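Wednesday, December 18, 2019
Notebook entry, Padora reading room. D. Ellery

Continued from the last page. Goal for today was to close out the page alignment for the Berken printing of the tractate commentary and get the study sheets ready for the second-year group. Alignment is done for the first two chapters. Study sheets are not.

Source text: the Berken scan, 485 leaves, one side per file. Leaf 149 is still missing from our set. Dušan Michalík checked the duplicate reel on Monday and it skips the same leaf, so both copies were made from the same defective volume. I have left an empty record in the index with the leaf number and the note "wanting." Do not renumber the leaves after it. The citations in the older study sheets depend on the present numbering.

Character recognition on the square type is acceptable. On the commentary type in the side columns it is poor. The usual confusions: samekh with final mem, ayin with shin, and the abbreviation stroke dropped or read as a yod. The last one does the most damage, because an abbreviation without its stroke often spells a real word and passes the spell check. I ran the abbreviation list (Oravec, second version) over chapter one and it expanded most of them correctly. Two kinds of failure:

1. Abbreviations with two accepted expansions. The script takes the first one in the list every time. Changed it to leave both, separated by a slash, for the reader to settle.
2. Abbreviations broken across a line end. Not handled at all. Fixed by joining lines before the lookup and restoring the breaks after.

Reran chapter one after both changes. 99 entries flagged for manual reading, which I can get through before the break if the teaching schedule holds. Chapter two not yet run.

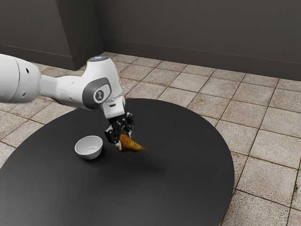 Render: white arm over round black table.

Column order. The script assumes the inner column is always the older commentary. True for most of the volume, but the printer swaps the columns where the inner one runs short and fills the space with the later gloss. Dušan found this by reading a page aloud with the afternoon pair and losing the thread halfway down. He suggests keying on the opening word, which is set larger at the start of each comment. Tried it on a handful of leaves and it picks the right column. Need to test on pages where the opening word is damaged.

Study sheets. Format agreed with Dušan: main text at top, vowel points added by hand, commentary below in square type with abbreviations expanded, source references at the foot. No translation on the sheet. He wants the students to prepare their own and bring it to the paired session. I would still put a short word list on the back for the Aramaic verbs. Left open.

Storage. The Flenard drive has the master files. My working copy is capped at 4000 files per folder, so the column crops have to be split by chapter. Folder names follow the chapter number, then the leaf number.

To do:
Read the flagged entries, chapter one.
Run chapter two with the line joining turned on.
Write to the two libraries on Dušan's list about leaf 149.
Correct the header on the July sheets, which still give the wrong chapter title.
Ask Dušan whether the gloss goes on the first sheet or is held back until the review session.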